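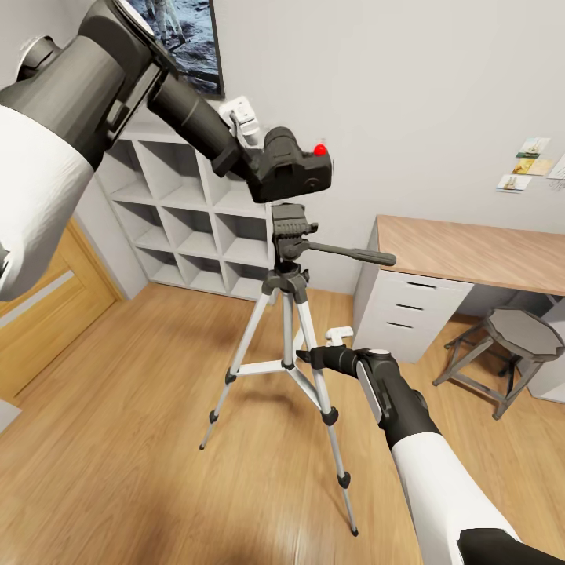
Can the training centre pay for its new robot equipment out of this year's budget?

Only the first part of it. The simulation workstations and software fall within the current year, while the two-armed robot itself will be charged to next year's equipment budget, subject to approval in November.

26 May 2026

The Brerkton Technical Training Centre has published its equipment plan for robotics and automation, setting out what it intends to buy, in what order and from which budget. The plan replaces an earlier proposal under which all the equipment would have been ordered at once.

Under the new arrangement, the centre will begin with 16 workstations running the Sostus simulation package. Learners will practise handling tasks on screen with a simulated two-armed robot before any physical machine is installed. The first set of exercises is placed in a small furnished room and includes work with both arms around a camera on a tripod, an object chosen by teaching staff for its thin legs, projecting handle and raised centre of weight.

Orders for the workstations will be placed over the summer. The software licence has been agreed for 100 user accounts, which the centre expects to cover all full-time learners on the automation courses and a proportion of those attending in the evening. The plan allows for 696 hours of supervised simulation time in the first teaching year, to be shared between the maintenance, assembly and programming courses.

The second stage concerns the purchase of the robot. Two suppliers, Garcia and Pendus, were invited to submit outline offers, and both have done so. The centre has not stated a preference. Full tenders will be sought in the autumn and will be judged on purchase price, cost of spare grippers, length of warranty and the supplier's ability to provide training on site. Offers that do not include a yearly service charge for the full life of the machine will be returned for completion.

Suppliers will also be asked to demonstrate that exercises prepared in the simulation can be transferred to their machine without being rewritten. The centre described this as a firm requirement. In its notice to suppliers it states that "teaching material prepared at public expense should remain usable whichever machine is bought".

The plan sets aside a separate sum for building work. The ground-floor workshop requires a new power supply, a marked safety area and changes to one doorway before a robot can be delivered. This work has been priced apart from the machine so that a delay in one does not hold up payment for the other. The workshop will remain open for bench classes until the building work begins, and learners affected by room changes will be informed through their course office.

Replacement costs have been included for the first time. Gripper fingers, cables and protective covers are listed as consumable items and will be met from the yearly teaching budget. Larger parts will be charged to the equipment reserve.

Staff training will start before the workstations are in general use. Each member of the automation teaching staff will be released for 60 hours during the year, and the cost of cover is shown in the plan as a separate line.

The plan may be read at the centre's reception and in the library. Comments from employers and partner colleges should be sent in writing to the purchasing office before the tender documents are issued.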